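Idgate user evening - talk notes, 11 Sep 2024
Speaker: Amancay Tapia
Slot: straight after the break, before Facundo Urrutia's session on calibration

SLIDE 1 - Title
Wait for people to sit down. Say hello, say thanks to Idgate for the room. Mention that Zolotia sell the kit I'm talking about, that we paid for ours, and that they haven't seen these notes.

SLIDE 2 - What I want to talk about
The Clundness hand-held gripper kit. We've had ours since June and I really like it, so this will be a cheerful talk with a few grumbles in the middle.
Ask for hands: who has tried to teach a robot arm by steering it from a distance? Who enjoyed it? (Usually a laugh here, don't rush.)

SLIDE 3 - The basic idea
You take the gripper off the robot and put it in a person's hand. You do the job yourself, with the same kind of jaws the robot will have, and the kit records where each gripper went and how far it opened. No arm needed on the bench while you record, so the arm can be off doing something else.
What sold it to me was how quickly people get it. I gave a pair to a new starter, said "put that in there", and off they went! With our old joystick set-up it took a week before anybody looked relaxed.

SLIDE 4 - What comes in the case
Two grippers, left and right. Marker plates that fix on top. Cables (long ones, bless them). A printed sheet for setting up, and the Riquelme software for looking through recordings afterwards.
Don't read the whole list out. Point at the case on the side table and tell people to come and have a feel at the end.

SLIDE 5 - The job at the bench
Leave this one up for a bit and talk over it. We picked a shuttlecock on purpose - light, awkward shape, the skirt gives if you squeeze it and the base is a completely different thing to grip. Great test for soft hands.
Good moment to talk about starting position. We ask people to begin with the jaws open and facing each other, because the recordings are far easier to compare if they all begin the same way.
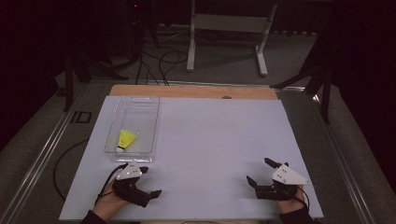 Slide 5: Both grippers on the board, shuttlecock in the clear box on the left.

Someone will ask about the clear box. Say that see-through plastic is hard for cameras, and we wanted to know early how much trouble it would give us. Answer: some. Reflections along the rim confused our tracking until we moved a lamp.
Also point out the marker plates. Keep your sleeves and your other hand away from them and life is good.

SLIDE 6 - How we got on
We recorded 700 goes across all our tasks. First 100 were rubbish, and that was us, not the kit. People were rushing, and everyone had their own way of turning the wrist. After we agreed on a few house rules it settled down and I started looking forward to recording days.
Seven people have used it so far. Nobody needed more than a morning to feel at home with it.

SLIDE 7 - Grumbles
The cables. They're long enough, but they do wander, and you learn to check where they're lying before you lift a gripper. I'd love a wireless pair.
Weight - fine for ten minutes, tiring after an hour. Swap people over.
Riquelme is good at playback and poor at search. I've written to Zolotia about this and got a friendly reply, so fingers crossed.
The set-up sheet has step 7 before step 6. Really.

SLIDE 8 - Who should try it
If you've got a two-handed job and more people than robots, borrow a set. If you need force readings, ask first, as ours doesn't record them.
I'd buy it again. Small team, small bench, and we got more useful recordings this summer than in the whole year before.

SLIDE 9 - Questions
Likely ones: price (send them to Zolotia, ours was an early set so my figure is out of date), left-handed users (no problem so far), cleaning (dry cloth, keep it off the markers).
If it goes quiet, ask Facundo about the lamp.
Hand over, and remember to unplug the laptop this time.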